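The Towel on the Counter

I own 39 dish towels. I know this because my sister made me lay them all out on the bed in March, after she came looking for a corkscrew and couldn't get the drawer open. A drawer full of towels will jam like you wouldn't believe. We had to work a butter knife in over the top and push down on a souvenir linen map of Maine until something gave.

So that's where this started, with me sitting on the floor in front of a bed covered in terry and waffle weave, wondering how a person who lives alone and cooks maybe four nights a week had got herself into this. And why, with all those towels, I still had a puddle next to the sink every single evening.

The puddle was the real issue. I don't have a dishwasher. I had one in my last apartment and I used it mostly to store baking sheets, so when I moved I told myself I wouldn't miss it, and mostly I don't. I like washing dishes! I like the radio on and my sleeves pushed up. What I have never liked is the part after, when everything is clean and dripping and there's nowhere for it to go. My old rack was one of those white plastic-coated ones with a tray, and the tray was supposed to tip toward the sink, and it never did. It tipped toward the toaster.

I complained about this to enough people that somebody finally gave me the number of Ivone Holanda. Ivone used to run the dish room at a big catering kitchen and now teaches a Saturday-morning sort of class (it isn't always Saturday, but it has that feeling) in the back of a housewares shop called Moura. The class is called Sink to Shelf. It costs less than lunch. There were six of us the day I went, including a father and his teenage son who had clearly been sent.

I expected tips. I got a kind of boot camp. Ivone is small and fast and she talks with her hands in the water. She had us wash a whole dinner's worth of plates and then stand there and look at where we'd put them. Mine were in a heap. The teenager's were in a heap too, which made me feel better until she pointed out that his heap at least had air in it.

Air is her whole thing. "A towel dries what you can reach," she told us. "The air gets the rest, if you let it in." She likes a rack that is mostly nothing: wire, slots, a tall back for the big plates to lean on, and no tray at all. Under it, or in front of it, goes a towel folded flat. Glasses go on the towel, rims tilted up on the fold so they aren't sealed to the cloth. Knives go on the towel too, lying down, where you can see them. The minute the towel is soaked it gets hung up and the next one comes out, and when you run out of next ones you're done with dishes for the night whether you like it or not.

I asked her how many towels a person should own and she looked at me as if I'd asked how many shoes. "Enough to wash them once a week," she said. For me that came out to nine. I didn't tell her about the other thirty.

Then she had us load. I don't think I'd ever thought about loading a rack in my life. You start at the back with the biggest plates and work forward, all facing the same way, one slot empty between anything with a deep rim. Bowls go in at a slant. She won't have bowls nested, she'll reach right past you and pull them apart. Pot lids are allowed to stand in the slots like plates, and I'm embarrassed to say this was news to me, as I've been leaning lids against the backsplash since college and listening to them slide down in the middle of the night.

Cups were the argument of the morning. The father was a hook man. He had a row of hooks at home, under the cabinet, and he hung his mugs up wet. Ivone asked what was under the hooks. He thought about it. The bread was under the hooks.

I went home and bought a rack. Well, I went home and spent two weeks reading about racks, which I don't recommend to anybody. There's a folding one from Torora that reviewers adore, and I tried it and it pinched my thumb twice before I'd got it open. There's a Murnix that hangs over the sink on arms, very handsome, and 115 dollars, and my sink turned out to be half an inch too wide for it. I stood in my kitchen holding it up over the basin like someone trying on a hat. Back it went.

What I ended up with is a plain black wire one with a high back. It has no moving parts and no tray. I was a bit let down when I took it out of the box, because after all that reading it looked like something my grandmother would have had, and I suppose she did have it, more or less. She kept hers on a flour-sack towel that had been washed so many times you could nearly see through it. I used to think that towel was there to be pretty.

Then came the towels themselves. I sorted all of them, with a glass of wine, on a rainy night. The test was Ivone's: pour a spoonful of water on a plate, set the towel down on top, lift it straight up. If the plate's still wet, that towel is a decoration. The Maine map failed. So did every single one of the holiday towels, and a very expensive one with lemons on it that I'd been saving for good. (Saving for what? For the queen to come and dry a fork?) The winners were nearly all ugly. Bar mops, a stretched-out waffle weave, a plain towel that I'm fairly sure started life in somebody's gym bag.

I kept nine, plus the map, because I'm not made of stone. The rest went to the animal shelter on Vidatum Street, where the woman at the desk took the bag from me and said "oh, good, lots" and that was the end of it. I had sort of prepared a speech.

A few things I've picked up since, in no order at all. Fabric softener ruins a dish towel, it puts a coating on and the water just rolls around on top. Fold the towel in thirds and then in half, and it'll sit flat with a bit of thickness to it, while if you fold it in quarters you get a lump in the middle and your wineglasses lean. Dark towels show lint on your glasses and light ones show coffee, so pick which you'd rather look at. Put the rack far enough back that you've got working room in front of it. I had mine right at the front edge for days and kept knocking it with my hip.

And put it away! This is the one I fought her on. Ivone says the rack goes back in the cupboard once it's empty, and I said I would never do that, and she said fine. But about a month in I had people coming over, so I dried the last pan and put the rack under the sink and wiped the counter down, and then I just stood there. There was so much counter. I'd been paying rent on that counter for years and I'd never seen the back half of it. I made a pie crust on it the next day for no reason.

I don't always do it. Last night there were two bowls and a colander in there and I went to bed. But there wasn't a puddle, and the toaster, which has been through a lot, was dry.

I called Ivone to check a couple of facts for this piece, and she wanted to know how the lids were doing. Standing up, I told her. She asked about the towels and I finally confessed what the number had been. There was quite a long silence on the line. Then she said she had a cousin who collected them, too, and that they'd had to get him a second dresser.
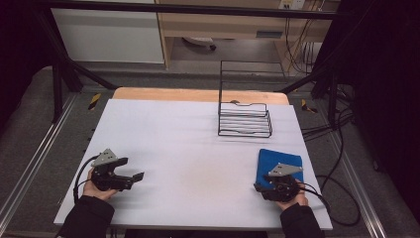

Tall-backed wire rack, blue towel folded flat at the front corner.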